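4. Fitting and using the drawers

Your Vorine bedside cabinet has two drawers. The upper drawer opens with the metal pull. The lower drawer has a finger notch in the bottom edge of its front.

Before you start, stand the cabinet where it will be used and check that both drawers can open fully without touching the bed.

4.1 To fit the lower drawer

1. Close the upper drawer.
2. Pull both runners forward until they stop.
3. Hold the drawer level and rest its sides on the runners.
4. Push the drawer in slowly. You will feel a slight resistance just before it closes.
5. Open and close it 6 times. If it sticks, take it out and repeat from step 2.

Caution: Do not force a drawer that has gone in crooked. This can split the joint behind the drawer front.
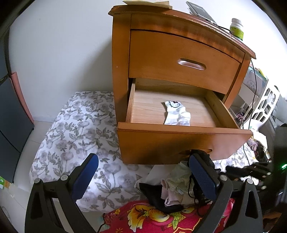 Fig. 4. Lower drawer open, upper drawer closed. Finger notch at the bottom edge of the drawer front.

4.2 Everyday use

Use the lower drawer for light items such as socks and nightwear. The inside is bare wood, so put clothes away fully dry. Line the drawer with paper if you keep delicate fabrics in it.

Keep lamp and charger cables to the side of the cabinet. A cable hanging across the front may catch when a drawer is opened.

Note: The front edge of the top gets the most wear. Light scuffs can be treated with the wax stick, part no. 347. Test it first on the back of the cabinet.

4.3 Removing a drawer

1. Empty the drawer.
2. Pull it out as far as it will go.
3. Lift the front slightly and draw it towards you with both hands.

Caution: Keep children away while a drawer is out. Never stand or lean on an open drawer.

Replacement runners are sold in pairs, part no. 328, from the Edham parts desk.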